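We use cookies to improve this site. Accept / Decline

# storkville-sorting

Last updated: October

Wire offcuts into basins, one arm, Timmermans bench. Question is the usual one – can it do a dull shop-floor chore yet? Partly.

- 40 episodes, 14 held out
- wrist camera only
- labels by Mahtab Abbasi, checked Friday

Bendy stuff is still the hard bit. Rigid parts are fine, thin wire springs about and the policy dosen't plan for it.
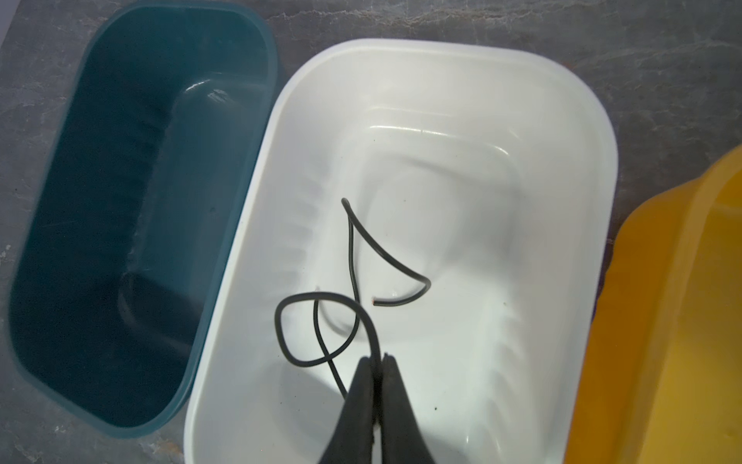

Failed grasps are kept in, dont filter them. Loader script to follow.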